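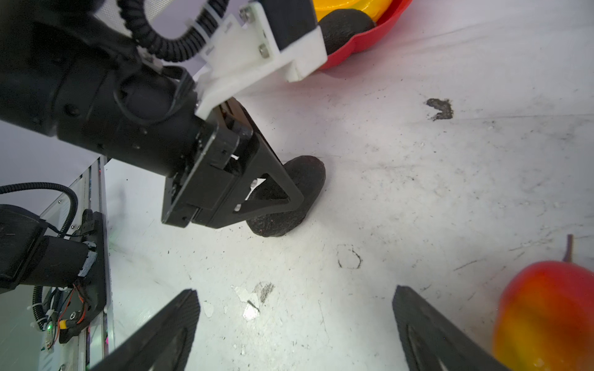
Avocado and mango on a white tabletop, with a second avocado in a red bowl.

FOR IMMEDIATE RELEASE

Flavum Introduces Nemia Mixed Carton for Avocados and Mangoes

Two-stage pack and printed storage chart go to 124 stores in February

Flavum, a packer and distributor of fresh fruit, will begin shipping the Nemia mixed carton to 124 grocery stores in February. The carton holds avocados and mangoes at two stages of ripeness and includes a printed storage chart for use on the kitchen counter. It replaces the single-stage avocado carton that Flavum has supplied to the same stores.

Each Nemia carton is divided by a folded paperboard wall. The left compartment is marked "Use first" and holds fruit that yields to light pressure at packing. The right compartment is marked "Use next" and holds firm fruit. Both compartments contain avocados and mangoes. Fruit is sorted by firmness, and skin color is recorded but does not decide the compartment.

"Dark skin on an avocado gets read as a finished signal, and it depends a great deal on the variety and on how the fruit was stored," said Ailbhe Mac Suibhne, head of packing standards at Flavum. "We saw dark fruit that was still hard at the stem end and green-skinned fruit that was past its best. With mangoes the red area follows sun exposure on the tree. We stopped using it for sorting."

Storage chart

The chart is printed on both sides of a single card. The front covers fruit on the counter and the back covers fruit in the refrigerator. The instructions are as follows.

Keep firm avocados and firm mangoes at room temperature, out of direct sun. Place them in one layer if space allows. A bowl is acceptable for small quantities, with the heaviest fruit at the bottom. Turn the fruit once a day.

To test an avocado, hold it in the palm and press near the stem end with the flat of the thumb. Do not pinch with the fingertips. Fingertip pressure bruises the flesh under the skin, and the mark may not show until the fruit is cut. Test a mango the same way, on the shoulder next to the stem.

To speed ripening, close the fruit in a paper bag with a ripe banana or apple. Check daily. Do not use a sealed plastic bag.

Move ripe fruit to the refrigerator whole and uncut. Cut avocado should be pressed flat under wrap with the pit side down on a plate. Cut mango goes in a covered container.

Wash the skin under running water before cutting, including when the skin will be discarded. Dry with a clean towel. Avocado skin is pebbled and holds soil in the low spots, so a soft produce brush is recommended.

Household trial

Flavum tested the carton and the chart before release. The trial was run in 35 households over the fall and was managed by Renato Montecinos, who leads product testing at the company. Participants received one carton per delivery, set the fruit out in their own kitchens, and recorded the condition of each piece when it was cut. Records were returned for 1,075 pieces of fruit.

Participants used their usual containers and surfaces. Flavum did not supply bowls, trays, or bags. Results were entered on a one-page form with four condition grades: firm, ready, soft, and discarded.

"The form had to be short enough to fill in with wet hands," said Montecinos. "The first draft had a section on aroma, and the answers were not usable. We removed it after the first delivery. The bruise question stayed, and it led directly to the thumb drawing on the finished card."

The most common request from participants was for larger type on the compartment labels. The production labels have been enlarged. A second request, for a separate marking on mangoes intended for slicing firm, was not adopted in this version.

Carton details

The carton is made of uncoated paperboard with vent openings on the two long sides. The dividing wall lifts out so that the carton can be flattened. The base is printed with the packing lot, and the lot number is repeated on the storage chart. Fruit stickers carry the variety and the country of origin only.

Stores receive cartons on shelf-ready trays. Trays should be displayed at room temperature and not placed in a misted produce case. Cartons should not be stacked more than three high on the sales floor. Flavum has set the first production run at 1,350 cartons, with later runs to be scheduled from store orders.

The carton structure was designed with Fondetti, a paperboard converter, which also supplies the flat blanks. Label layout and the drawings on the chart are by the design office Feng.

Availability

Nemia cartons will be sold in the produce section at participating stores. Pricing is set by each store. The storage chart can also be requested separately from Flavum, at no charge, by stores that sell loose avocados and mangoes. The chart is available in English and Spanish.

Stores currently receiving the single-stage avocado carton do not need to place a new order. Standing orders will be converted at the first February delivery. Stores that prefer to receive loose fruit should notify their Flavum account contact before that delivery.

About Flavum

Flavum packs and distributes fresh fruit for grocery stores and food service kitchens. Its lines include avocados, mangoes, citrus, and stone fruit in season.

Media contact

Flavum Press Office
Attention: Ailbhe Mac Suibhne
Sample cartons and print-ready copies of the storage chart are available on request.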